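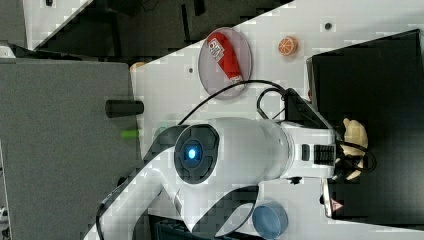

What does a shared workcell need before anyone presses start?
A marked reach, a stop button a person can slap without looking, and a written rule about who is allowed to lean over the table.

Uneron Tabletop Cell Rule Kit

The Uneron kit is the paperwork and hardware your bench arm should have come with. It was put together at our shop in Indamdale after we read one too many lab safety binders that began with a mission statement. Ours begins with the stop button.

What's in the box
276 adhesive floor and table markers
One laminated rule card, large type, no mission statement
One logbook, 100 pages, with a column for "what did you think would happen"
Wall mount for an Urio stop button (button sold separately, sorry)

Setting the work area

Clear the table of anything that isn't part of the task. Coffee counts. A mug that belongs to the task may stay, and goes on the object list like everything else. Mark the full reach of the arm, cable included — people measure the metal and forget the cord. Run the first pass at reduced speed with one hand near the stop.

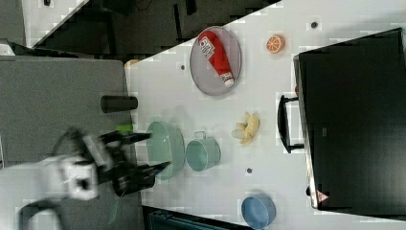 Gripper moving in at the mesh basket, mug alongside.

Working rules (printed on the card)

One operator at a time. A second person may watch and may have opinions, from outside the tape.
Hands stay out of the marked area while the arm is powered. "I was only straightening it" goes in the logbook.
Reset objects with the arm stopped, then say "clear" out loud. It feels silly until about Tuesday.
Leave warning labels where they are, and leave them readable.
Check the grip on each new object at low speed, soft and oddly shaped ones especially.
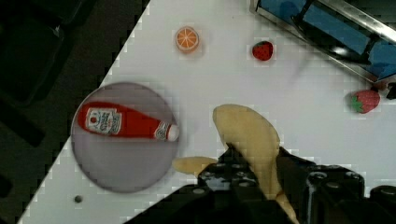 Sizes and ordering

The standard kit covers one table and one arm. The Gerkard edition adds a second rule card and markers for a shared aisle, up to 474 in total. Refill markers ship in rolls of 500.

The kit doesn't replace a risk assessment or the manual for your arm. Read both first, then stick things to the floor. Orders placed before noon leave Indamdale the same day, except in December, when we make no promises.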